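Preguntas frecuentes sobre las normas de mesa del laboratorio de manipulación Bimutcombe

Esta página recoge las dudas que más nos llegan sobre la guía de buenas prácticas para tareas de cocina con brazos robóticos. La mantiene Ya-wen Tse y la revisamos cada julio. ¡Si falta algo, escríbenos, que nos encanta discutir estas cosas!

¿A quién se aplica la guía?

A cualquiera que prepare una mesa, teleopere un brazo o revise grabaciones. Da igual que vengas una tarde o que lleves años en esto. Quien trabaja con el controlador Turkmont y quien usa el Werkwood siguen las mismas reglas; los perfiles de cada uno están en el anexo.

¿Hay que limpiar la mesa entre un episodio y otro?

Depende de la tarea, y es una de nuestras preguntas favoritas. Si el episodio trata de limpiar, la mesa empieza como diga la ficha. En las tareas de preparar comida se retiran los restos grandes y los líquidos, pero las migas pueden quedarse. Una cocina de verdad tiene migas, y queremos políticas que sepan convivir con ellas.
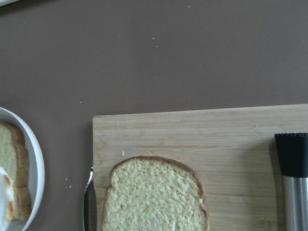

Lo que no se admite es una mesa a medio recoger sin anotar. Si dejas restos, márcalo en la casilla «superficie» de la ficha. Lleva segundos y le ahorra muchísimo trabajo a quien filtra los datos después.

¿Qué cuchillos se pueden usar?

Para cortar pan o fruta blanda, de plástico siempre que la tarea lo permita. Los de filo metálico exigen dos personas en la sala, una de ellas con la mano en la parada de emergencia. El cuchillo se apoya plano, nunca sobresaliendo del borde de la mesa, y no se entrega de mano humana a pinza con el brazo habilitado. En esto no hay excepciones, ni siquiera para una demostración rápida.

¿A qué velocidad se mueven los brazos?

El perfil de cocina limita la velocidad al 65 % de la nominal del controlador. En el Turkmont el valor se introduce como un byte, así que 255 equivale al máximo sin limitar: si ves ese número en pantalla, para y carga el perfil correcto antes de habilitar los motores.

¿Cómo se colocan los paños y los recipientes al empezar?

Con espacio libre entre ellos, para que la pinza pueda entrar por un lado sin arrastrar lo que hay junto al objeto. Los paños van doblados y los cuencos vacíos, salvo que la ficha pida otra cosa. Y no hace falta buscar la simetría perfecta: variar un poco la posición de partida es sano, y lo recomendamos con entusiasmo.

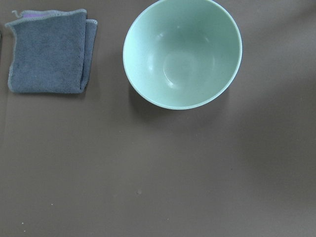

Paño doblado y cuenco verde claro vacío, con mesa libre entre los dos.

¿Puedo usar comida real?

¡Sí, y ojalá se use más! El pan de verdad cede, se desmiga y se rompe de maneras que la espuma no imita. La comida que ha tocado una pinza no se come, aunque tenga buena pinta. Se tira al acabar la sesión, y los jueves por la tarde vaciamos también la nevera de pruebas.

¿Y si dos brazos comparten la mesa?
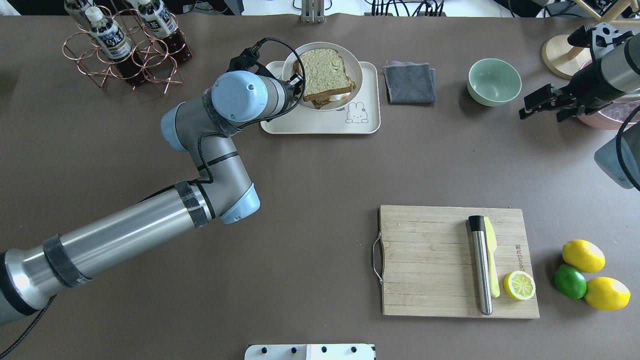 El reparto de zonas se decide antes de encender nada. Cada brazo tiene su zona propia y hay una franja común en la que solo entra uno cada vez, con aviso en voz alta del operador. Conviene pensar las zonas a partir de los objetos: con una pinza junto al sándwich y la otra apuntando hacia el cuenco verde, por ejemplo, la bandeja queda en una zona, el cuenco en la otra y el paño doblado entre ambos marca bastante bien la franja común. Los cables también cuentan como obstáculo y se repasan con los brazos parados.

¿Qué hago si una pinza aprieta demasiado?

Suelta el mando, espera a que el brazo se detenga y abre la pinza desde la consola, sin tirar con la mano. Después anota la fuerza registrada. Los episodios fallidos se guardan igual, con la etiqueta «fallo». ¡Son valiosísimos!

¿Sirven estas normas para el proyecto Xaba?

Casi todas. Xaba añade un apartado sobre envases de vidrio, todavía en borrador, y mientras no se publique el vidrio queda fuera de la mesa. Las propuestas de cambio se envían a Ya-wen con el número del apartado y, si puede ser, el episodio que las motivó.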